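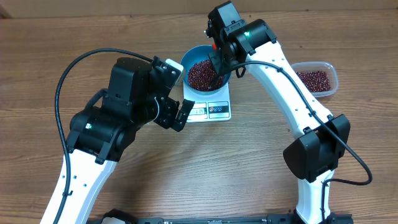 Section 5. Teaching a weighing task by hand

By now both arms should be bolted down and you will, I hope, have had a cup of tea. In this section you'll guide the Plerau arms through weighing out dried beans, which is a friendly first job: beans are cheap, they roll about a bit, and a spilt one does no harm.

Before you start, put the bowl on the scale and press the zero button with the bowl empty. Keep a second tub of beans to one side, where the right arm can reach it without stretching.

1. Open Ekton on your computer and choose New Task. Give it a name you'll recognise next week.

2. Check that the light on each arm is green. If either stays dark, go back to Section 4 and look over the cables.

3. Park the left arm with its fingers open, well clear of the bowl.

4. Take hold of the right-hand guide handle, close the gripper on the scoop and give it a gentle tug.

5. Press Record, wait for the beep, and move the beans a little at a time until the display reads 200 g. Go slowly, as you would if you were showing a child.

6. Lift the scoop straight up out of the bowl, bring the arm home and press Stop.

7. Repeat until you have 15 good recordings. Shift the tub slightly between goes, so the arm doesn't learn just the one spot.

Note: A wobble or a second try at a scoopful is quite all right, so do keep those recordings. Delete any in which the scoop was dropped.

CAUTION: Don't lean the scoop on the bottom of the bowl. It upsets the reading and can strain the wrist joint.

CAUTION: Keep fingers and sleeves away from the elbows while an arm is powered.

Last revised 2021-06-10

Search the manual Go

Related sections
Fitting the Retamal gripper fingers
Looking after your scale
Playing back and trimming recordings
Zestberg spare parts list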